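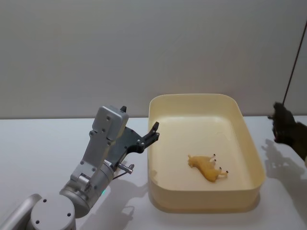
首页 专题 人物 会议札记 往期 订阅

审稿季：我和五篇论文过的一个月

邮件是半夜来的，标题很客气，内容也很客气，客气到我看到第三段才明白，我又被抓去审稿了。

今年的Senia会议一共收到2,149篇投稿。这个数字写在邮件第二段，加粗，后面还跟了个感叹号，好像在报喜。第三段就开始说正事了：感谢您一直以来对社区的支持，您名下分到5篇，请在四周之内交意见，系统已经开放，祝您审稿愉快。

审稿愉快！我当时正在啃一块冷掉的葱油饼，差点噎着。

先交代一下我是谁。我做人工智能方向，具体来说是让模型学会"不知道的时候就说不知道"。这事儿听上去简单，做起来特别折磨人，做了好些年了，模型没完全学会，我倒是先学会了。Senia是我们这个小圈子里每年都要碰头的会，今年在Haugen开，一个要转两趟火车才能到的港口小城。我第一次去是读研究生的时候，揣着一张卷成筒的海报，筒比我的箱子还长，上车的时候被门夹了一下，海报右下角的参考文献从此皱成一团。后来每年投，每年去（没中也去，厚着脸皮去听别人的），再后来就开始替会议审稿了。

外面的朋友常问我，你们审稿给多少钱？没有钱。那给什么？给一行致谢，名单按字母排，字号很小，得放大了才能找到自己。那你图什么？这个问题我每年都要重新想一遍，每年的答案都不太一样，后面再说。

还是从第一天讲起吧。

我们用的投稿系统叫Astwood，用过的人都懂。登录以后它会问你要不要更新利益冲突名单，你说不用，它就再问一遍。名单里要填过去几年合作过的人、同事过的单位、带过你的和你带过的，填漏了会被骂，填多了又没人敢把稿子分给你。我有一年图省事，把整个城市的单位全勾上了，结果分到手的稿子全是我看不懂的方向，其中一篇通篇在证明一个不等式，我捧着它看了三个晚上，最后老老实实写：本审稿人无法判断定理二的正确性，建议另请高明。

填完冲突才能看到稿子。五个标题排成一列，那感觉有点像小时候发卷子，先把题目都扫一遍，看哪道会做。今年我运气还行，三篇对口，一篇沾边，还有一篇讲的是怎么用大模型给港口的货单分类，跟我隔着一条河，不过我看得津津有味，连货单上有哪些缩写都记住了。

我的习惯是先打印。对，打印，搞人工智能的人打印论文，我知道这很好笑，我组里的学生每年都要笑我一次。可我在屏幕上看公式会走神，看着看着手就自己去开别的网页了。纸不会弹消息。我拿一支绿色的笔（红的太像批作业，蓝的跟图混在一起），第一遍只看摘要、图和结论，在边上写一句话：这篇到底想说什么。写不出来的，就在边上画个圈，过两天再看。有时候过两天就写得出来了，是我那天太困。有时候过两天还是写不出来，那多半就真是论文的问题了。

第一篇是最省心的。题目老实，方法老实，实验做得密密麻麻，连失败的都放在附录里。作者想知道模型在回答之前能不能先估一估自己会不会答错，试了好几种办法，最后发现最笨的那种效果最好。我特别喜欢这种论文！看完心里踏实。可是坏消息也在这里：这种论文往往拿不到高分。审稿人看多了花哨的东西，碰见一个笨办法，手一抖就写上"创新性有限"。我写意见的时候专门为它多写了一段，说笨办法赢了本身就值得大家知道，不然后面的人还要接着绕远路。

第二篇让我头疼。结果好得吓人，好到我往椅背上一靠，盯着那张表看了半天。他们用的测试集是Drindura，我们这一行几乎人手一份的那套问答题。问题在于Drindura放在网上好多年了，题目和答案都能搜到，训练数据里混进去一点点，分数就会往上蹿。这不叫作弊，很多时候作者自己都不知道。我在意见里问得很小心：请问训练语料有没有和测试集做过去重？如果做过，用的什么方法？写完读了一遍，觉得口气像查户口，又改，加了"结果令人印象深刻"放在前面。改完再读，像先给糖再打针。算了，就这样交吧。

说到Drindura，我得多唠叨几句，这些年它真是被大家用得太狠了。刚出来那会儿，模型在上面连一半都答不对，大家觉得好难啊，真是个好题库。后来分数一年年往上爬，爬到人都快没得比了，又有人翻出来说里面有些题的标准答案本身就是错的。我自己手工挑着看过248道，看得眼睛发酸，里面确实有几道我到今天也不服。有一道问一条河流经哪个城市，答案只认一个，可那条河明明穿过好几个。模型答了另一个，判错，多冤啊。可大家还是在用，投稿的时候没有这张表，审稿人就要问为什么没有。我也问过。说起来脸红，前年我就在一份意见里写过"建议补充Drindura上的结果"，写的时候完全没过脑子。

第三篇是货单那篇。英文磕磕绊绊，有的句子我得念出声来才懂，图是截屏截的，坐标轴上的字糊成一片。可是里面有真东西。作者显然在港口待过，知道哪些字段是人随手乱填的，知道同一种货在不同的船公司那里有好几个叫法，还专门写了一节讲模型拿不准的时候怎么退给人来看。这一节写得比我们很多专门研究"拿不准"的人都好，我看完把自己正在写的稿子打开，默默删掉了一段引言。

给这种稿子打分最为难。按规矩，表达也是要算分的。我给内容打得高，给写作打得低，又怕总分一平均就把它平均没了，于是写了满满一页的修改建议，连哪张图该重画、横轴该标什么都写上了。写到后来发现已经过了十二点，茶也凉透了，我还在给一个素不相识的人改语法。

哦对，说说字数。今年会议新加了一条规定，审稿意见不得少于100字。听说是因为去年有人只写了一句"不错，接收"就交了。我第一反应是这还用规定？后来跟几个同行在群里聊，才知道真的有，而且不少。还有写"写得太长"四个字就拒稿的。系统现在会数字数，不够就不让提交，按钮是灰的。于是又有人想出了对策，把论文摘要换个说法抄一遍，字数一下子就够了。道高一尺魔高一丈啊。

再有就是用大模型写意见这件事。我知道你们等着我说这个。

会议的规定写得明明白白，不许把未发表的稿子贴到外面的模型里，怕泄露。大家心里也都清楚，总有人会贴。我做主席助理那年（就干过一年，再也不干了），每天的活就是翻意见，翻多了鼻子就灵了。有一种意见，语气特别均匀，优点写得周全，缺点也写得周全，每一条都对，每一条都可以安在任何一篇论文上："实验可以更加充分""建议讨论方法的局限性""与相关工作的对比有待加强"。你去问他哪个实验不充分，他就没声了。

可是我也得替人说句公道话。有一年我自己写的意见，回头看也是这个味道，那时候还没有这些工具呢，纯手工的敷衍。那个月我搬家，箱子堆到天花板，截止日前一天晚上坐在纸箱上审完了两篇，写的就是"实验可以更加充分"。作者在回复里很认真地问：请问审稿人希望看到哪方面的补充实验？我对着这句话坐了好一会儿，然后重新把论文打印出来，从头读起，回了他一封很长的。后来那篇中了，跟我大概没什么关系，可我每次想偷懒的时候都会想起那句"请问"。

第四篇，沾边的那篇，我就不多说了，中规中矩，给了个中不溜的分数。写到这里我都快想不起它的题目了，对不住。

第五篇要讲一讲，因为我给它打了最低的分，而且到现在还在想。

那是一篇很有野心的稿子。作者说现有的办法全都走错了路，提出了一整套新框架，名字起得很大，图画得很漂亮，有箭头有云朵。我读第一遍很兴奋，读第二遍开始找那个框架到底在哪里，读第三遍找到了，在第六页中间的一个公式里，跟老办法就差一个系数。实验只做了一组，还是小规模的。我写了很长的意见，尽量不刻薄，交之前放了一夜，第二天早上把里面的"显然"全删了（我有个毛病，一生气就爱写"显然"）。

作者的回复来得很快，也很长，看得出来是憋着火写的，但火都压在礼貌底下。他们说审稿人没有理解本文的核心贡献。我又去读了第四遍。你说会不会真的是我没懂？有可能啊。我自己的稿子也被人打过最低分，那份意见我当时恨得牙痒，觉得对方根本没看，半年以后改稿子，一条一条照着改的也是那份意见。所以我现在给别人打低分的时候，心里多少有点发虚。第四遍读完，我把分数往上调了一格，理由写的是回复中补充的那组结果有说服力。另外两个审稿人，一个给得很高，一个跟我差不多，三个人在讨论区里你来我往聊了好几天。讨论区是匿名的，我们互相叫对方"审稿人一""审稿人三"，吵到后来还挺有感情，审稿人三打字从来不用句号，我猜是个年轻人。

最后怎么样了我不能说，结果还没公布呢。

公布的日子定在2024年6月19日星期三，也就是这期杂志上架以后没几天。到时候群里又会热闹起来，中了的发一个烟花，没中的发一个"恭喜恭喜"，然后不说话了。我自己今年也投了一篇，也在等。没错，审稿的人也是投稿的人，大家都是同一拨人，你这边刚把别人的引言批了一顿，那边邮箱一响，自己的引言也被人批了一顿，用的词都差不多。有一年我收到的意见里写着"动机不够清楚"，我去翻自己交出去的，一模一样的六个字，连位置都在第一条。

现在可以回到那个问题了，图什么。

年轻的时候是图简历上那一行字，这个不丢人。后来是图能比别人早几个月看到新东西，这个也很实在，货单那篇就是，我迫不及待想看它正式登出来，好光明正大地去引用它，现在憋着不能讲，难受死了。再后来呢，有点像住老楼的人轮流倒公共垃圾桶，轮到你了你就去倒，倒的时候嘴里骂两句，下回轮到还是去。

不过这栋楼住的人越来越多了，这是真愁人。我刚开始审稿那会儿，全部录用论文的题目印出来就两页纸，吃早饭的工夫能看完，还能在感兴趣的旁边打个勾。现在题目列表往下拉，拉得手指头发酸。投稿涨得快，能审的人涨得慢，于是刚入学的学生也被拉来审了。我对这事儿其实没有那么反对，学生审得往往比我们细，推导真的会一步步去验，代码真的会跑。我组里有个学生头一回审稿，交上来的意见比论文正文还长，我劝她删一删，她问我删哪条，我看了一遍，一条都舍不得删。缺的是有人教。我自己就从来没人教过，第一次审的时候，是把别人给我的意见翻出来，照着那个格式写的，连人家的坏习惯也一起学来了。

所以今年会上我报名办了一个下午的小讨论，就讲怎么写审稿意见。没有幻灯片，我打算带几份自己写过的旧意见（都是早就发表了的论文，作者也答应了），好的坏的都有，让大家当面挑毛病，包括坐在纸箱上写的那份。报名的人比我想的多，会务组给换了间大一点的屋子。要是你也去Haugen，下午没别的安排，就过来坐坐。码头边上那家卖鱼汤的铺子应该还开着，去年我十一月路过的时候门口贴着装修，里头灯倒是亮的，散了以后可以一起去看看。

哦，利益冲突名单记得先更新，Astwood刚刚又给我发了一封提醒。

读者留言

灰按钮受害者：那个100字的按钮我也碰上了，我写得很认真但是很短，九十几个字，硬是加了一句"感谢作者的工作"才交上去。

港口下班的人：做过几年货代，看到"同一种货好几个叫法"笑出声。什么时候能看到那篇论文啊，出来了麻烦在这里说一声。

还在等通知：第一次投Senia，看完更紧张了。请问回复阶段分数往上调的情况多吗？

审稿人二：绿色的笔这个我要学，我一直用红的，学生看见我拿红笔就发抖。

路过：Drindura那道河流的题我也不服！！

一个不打句号的人：我觉得不打句号没什么问题

返回顶部 | 联系编辑部 | 投稿须知 | 版权所有 未经许可请勿转载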